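Home | Courses | Handouts | Contact

Kitchen Basics, Unit 2: Utensils and Where They Live
Course notes by Jacqueline Millet, Plutitz evening kitchen course
14 shares | 3 comments

Welcome back! Tonight is all about the long-handled tools, and I love this unit, because once you start looking at a spoon properly you can't stop. Bring your own favorite along if you like. Last January Benedikt Voß brought his grandmother's soup ladle and we talked about it for half the evening.
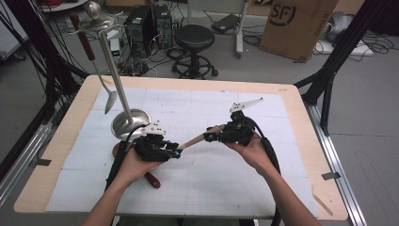
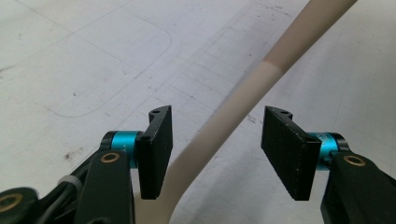
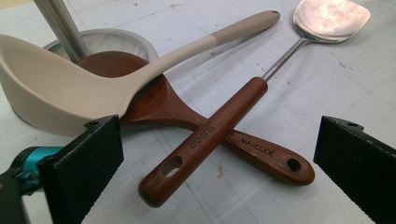
1. Know your three shapes

Ladle. A deep, round bowl for moving liquid. Silicone ones are gentle on coated pots and don't clang (lovely if someone is asleep next door). In the last photo the ladle is the beige one lying over the wooden spoon.

Spoon. Broad and shallow, for stirring, scraping and tasting. Look at the grain on a wooden spoon before you buy one – you want it running straight down the handle.

Turner. A flat head on a thin shank, made to slide under things. Pancakes, fried eggs, fish if you're brave! Steel heads are wonderfully thin but they will scratch a nonstick pan, so keep them for cast iron and stainless.

2. The hole at the end

Turn to the last photo again and find the oval holes in the two wooden handles, the spoon's and the turner's. A hole like that means the tool can hang, and hanging is my favorite way to store anything I use daily. You see everything at once and the heads don't knock together in a drawer.

3. Hanging stands

A stand with a round base and a tall rod, like the one in the first photo, takes up very little counter. Points to check:
- Hang the heaviest piece first and see how the stand takes it.
- Leave enough room under the longest tool.
- Keep it well away from the burners.
- Wipe the base when you wipe the counter.

4. Looking after wood

Wash by hand, dry with a towel, then stand it upright overnight. Rub in a little food-safe oil every 6 weeks or so. Ilse Bauerfeind uses walnut oil and her spoons are gorgeous, but check for nut allergies at home first.

For next time: empty one drawer, sort by shape, and write down which tools you haven't touched since summer.

Recent handouts
Unit 1: Knives and Boards
Measuring Without a Scale
Rianne's Soup Evening
Pots, Pans and Lids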